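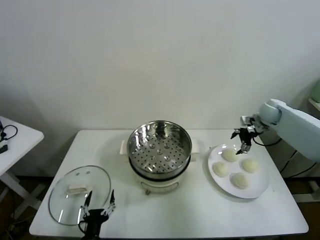
So the new sign for my dumpling stall finally went up in April, and I love it! Mervin Sutherland over in Plostdale cut the letters for me, 2 feet tall, in a red you can read from 50 yards off (I paced it). I'd asked for a little picture next to the name too, and he drew it from my white electric steamer with the glass lid off and lying flat beside it. Simple shapes cut best, he told me. The lighting comes next, once I've saved up another $70.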